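Wesata Tabletop Household Items — Data Card

5/4/23
By Wycliffe Mfinanga and Mwanahawa Mwakalinga

## Summary

Wesata Tabletop Household Items is a collection of 1,463 photographs of everyday objects placed on white tables. It covers items from the kitchen, the bathroom, the pantry and the wardrobe, together with a number of toy and imitation pieces. The collection is intended for work on naming, grouping and locating common objects when unlike things share one surface.

The collection is maintained by the Pendevier reading group on household objects. Questions about the item list should be directed to Wycliffe Mfinanga. Questions about labels and corrections should be directed to Mwanahawa Mwakalinga.

## Contents

Each photograph is accompanied by a plain text record. The record lists the objects on the table, the category assigned to each, and any note entered by the labeler. Categories are broad by design:

- tableware (dishes, bowls, cups, plates)
- bath and washing
- food, real or imitation
- packaged goods (cans, bottles, cartons)
- clothing and cloth
- toys
- small devices
- unknown

An object receives one category only. A toy kitchen tool is entered under toys, and the tool it represents goes in the note field. A hat is clothing wherever it is resting. Where one object sits in or on another, both are entered and the record states the relation, for example "sponge in dish" or "hat on plate."

## Arrangement of items

Items were drawn from a shared stock and set out without regard to where they would normally be kept. A layout may therefore place a bath item beside a dessert. Labelers were instructed not to correct such combinations or to treat them as errors.

Furniture and walls beyond the main table are not labeled. Objects on a neighboring table are labeled when they can be recognized and are marked "secondary." Objects that are only partly visible are labeled at the most general level that can be supported — "bottle" and not the contents of the bottle.

## Labeling rules

1. Name the object in everyday words. Use "cup," not "vessel."
2. Record color before shape, and shape before material. Leave material blank if it cannot be judged by eye.
3. Do not record a brand unless it can be read in full.
4. Do not decide between real and imitation food. Enter the food by its common name and leave the "imitation" field blank unless the stock list settles the matter.
5. Where two labelers disagree, the more general name stands until review.

Each record was checked by 2 labelers. Records with an open disagreement carry the flag "review" and should be left out of any test portion.

## Sample entry
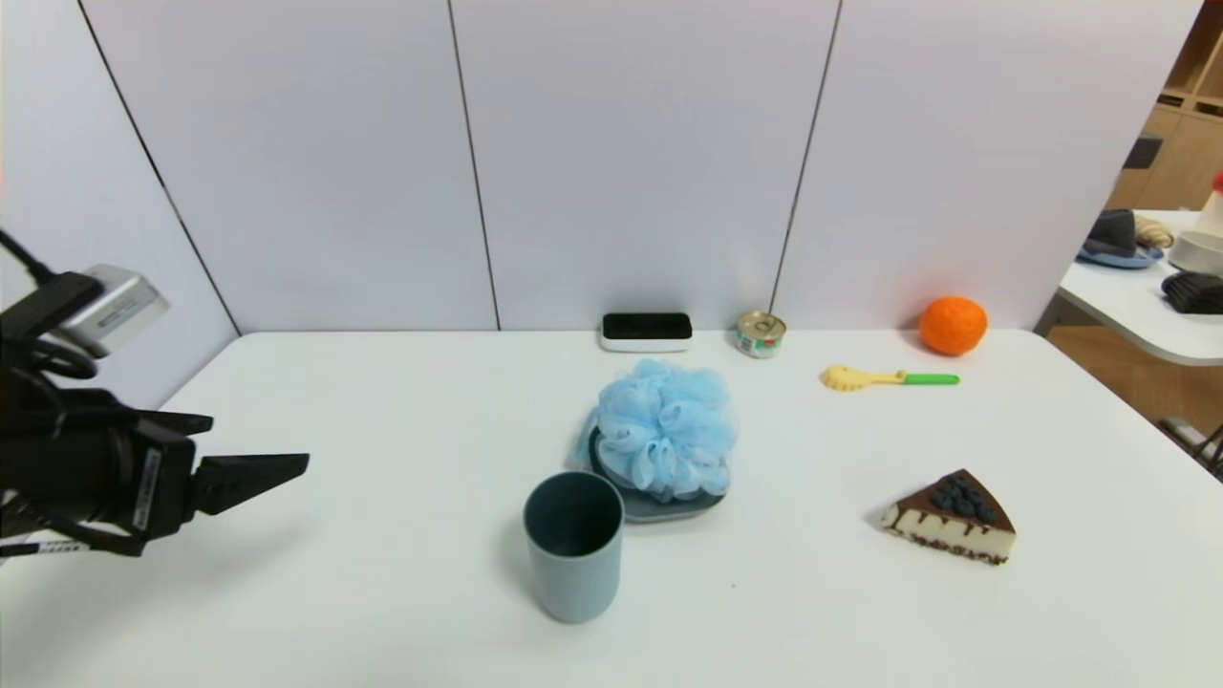

Sample, Parkbridge portion. Main table: bath sponge in round dish, cup, black and white device, tin can, orange, toy spatula, slice of cake with blueberries. Secondary: hat on plate, bowl, bottle, folded black cloth.

The device at the back of the table is entered under small devices with the note "speaker or hub, not confirmed." The spatula, with its yellow slotted head and green handle, falls under toys. The blueberries are part of the cake and do not receive a separate line. The beige object behind the hat is entered as unknown.

## Known limitations

Tableware is heavily represented, and clothing is thin outside the Parkbridge portion. Pale objects are harder to outline on the white tabletops, and the outlines of white bowls should be treated with caution. Soft items such as mesh sponges have irregular edges, and labelers differed on how closely to follow them.

The Mfaume portion was labeled before the relation field was adopted. Its records were revised in December, but around 3 percent still lack a relation entry where one would be expected.

## Use and corrections

The collection may be used for teaching and for noncommercial study. Users are asked to name the collection and the portion used. Corrections should give the record name, the object concerned and the proposed wording. Accepted corrections are included in the next release, and earlier releases remain available without change.

Related items

Wesata Labeler Handbook
Mfaume Portion: Notes on Revised Records
Parkbridge Portion: Stock List
Category Changes Since the First Release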